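Home | Features | Visits | Archive | Subscribe

Two Arms and One Table: An Open Day at Zisilel

The workshop of Zisilel is in Gronbridge, behind the old bus depot, and I had passed it for years without knowing what is made inside. In March the company opened its doors to neighbors for the first time. I went again for the summer open day, and this time I stayed until the coffee was gone.

Visitors go in groups of six. We stood close to the work tables and were asked to keep our bags on the floor. The project is called Grarix, and its purpose is easy to say: two arms must learn to handle the ordinary things of a home. Packing and tidying are the main subjects. The engineer who guided us told that the team has a list of 174 household tasks, and 67 of them are now tried every week.

What surprised me was the quiet. I had expected the noise of a factory – here I could hear the children behind me asking their questions. One girl wanted to know if the arms get tired. The engineer took this seriously and explained to her how the motors are checked for heat.
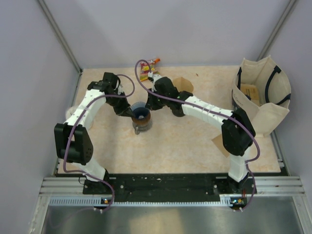
The talk after the tour lasted longer than the tour itself. Older visitors asked about the price, and the answer was that no price exists yet. The company Farooqui, which shares the building, had put out chairs in its hall, and the discussion went on there until 5. The next open day is not decided, but I have left my address at the door.

Contact | © Gronbridge magazine | Back to top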